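Losik

Losik is a market town on the east bank of the Mirani River. It had a population of 1,522 in the last census. The town is known for its covered market, its brick kilns and the spring ferry race held every May. It lies between the villages of Pleketen to the north and Fletow to the south, and is the only one of the three with a rail station.

Geography

The older part of Losik stands on a low ridge of clay and gravel above the river. Below the ridge is a strip of flat meadow that floods in most wet years and has never been built on. The Mirani is wide and slow at this point, with a sandbar near the west bank that shows in late summer. The land behind the town is mainly pasture, with some orchards on the Pleketen side.

History

The town grew up at a ferry landing used by cattle dealers. A toll house was built at the top of the landing road, and the market began in the yard next to it. The toll house burned down and was rebuilt in brick, and its ground floor is now the town library.

Brickmaking began when clay was found on the ridge. At its peak the trade kept three kilns going, and Losik brick, which is a dull orange with dark flecks, can be seen in many of the farmhouses as far away as Fletow. Two of the kilns still stand. The third was pulled down when the rail line was widened.
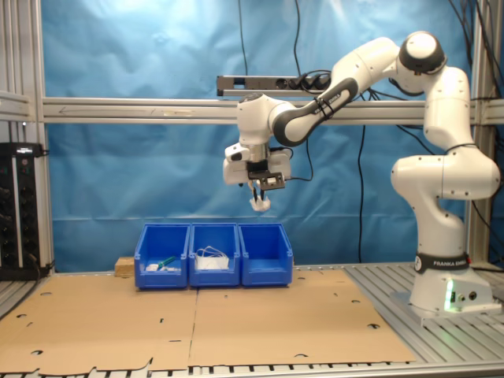
The ferry stopped carrying freight after the road bridge opened at Pleketen. A passenger boat still crosses on market days between spring and fall, and is free to children and to people with bicycles.

Economy

Farming, the market and small workshops provide most of the jobs in the town. The market is held twice a week under an iron roof and sells mainly vegetables, cheese, tools and secondhand clothing. A dairy on the Fletow road takes milk from farms on both sides of the river. Many residents travel to work by train.

Culture

The ferry race is rowed over two laps between the landing and the sandbar marker. Crews must use flat-bottomed boats of the old ferry pattern - most of them are kept in a shed behind the library. The race has been canceled in years when the river was too high.

A local dish is a flat onion bread baked with sour cream and caraway seed. It is sold by the slice at the market.

Transportation

Losik station is on the branch line along the east bank. The station building closed on 7/31/18, and tickets are now sold from a machine on the platform. Buses run to Pleketen and Fletow, with a reduced service on weekends.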